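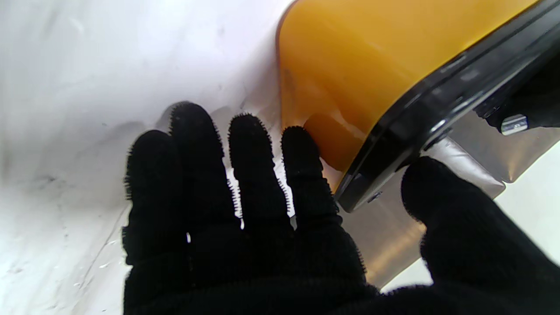

A gloved robot hand against the rim of an amber plastic panel, with the thumb bracing from below.

Gloves first, then the rules

The house rules for robot hands at Flesiteo used to fit on one side of paper, and most of that side was about the emergency stop. The current version runs to 38 clauses. It covers what a hand may wear, what it may touch, how long a glove stays in service and who signs for it when it comes off.

Flesiteo is a contract workshop that handles and sorts mixed plastic and metal goods for other firms. It brought in its first five-fingered hands three years ago. The machines came with a thick manual on guarding, speed limits and safe distances. On gloves the manual had one paragraph, which said they were permitted.

That left the workshop to write its own practice. Staff began with a log. Every time a hand dropped, marked or snagged something, the operator filled in a short form at the bench. By the time the first draft of the rules was circulated, there were 434 forms in the folder. Snagging came up more than anything else, usually at a clip, a screw head or the end of a rim.

Knitted gloves are kind to glossy surfaces and give a decent grip on smooth plastic. They also go fuzzy. Loose fibres catch on small metal parts, and they can end up inside a product that was meant to leave the bench clean. The rules now say that a knitted glove is checked against a bright surface at the start of each shift. A fine fringe at the edges is allowed. A pulled loop, a hole or a thread longer than 7 millimetres means a new glove.

Contact points get a section to themselves. Where an item has a stiff edge and a thin sheet next to it, the load should go through the edge. Fingers may rest on the sheet but may not press it out of shape. Clips and fasteners are listed as no-grip areas unless the job card says otherwise. Operators asked for that wording after two months of arguing over what counted as "fragile".

Each hand also has a glove record. The longest-serving pair so far managed 3,218 grips before it failed the morning check, though the limit has since been set well below that. Pairs are changed together, even when only one glove shows wear.

Not everyone likes the paperwork. The evening team say the bench forms take too long when the line is busy, and the tick-box version they asked for is on trial until November. A separate dispute, over whether a torn glove should stop one hand or the whole cell, was settled in favour of the cell.

White worktops are now standard, and scuffs on them are left alone unless they make it hard to spot fibres. The worktops are wiped on Friday afternoons and whenever a job changes. Spare gloves are kept in a closed drawer under each bench, in sealed bags, with the date of opening written on the front.

The next revision will deal with coated gloves, which the workshop has in stock but does not yet allow on clear plastic.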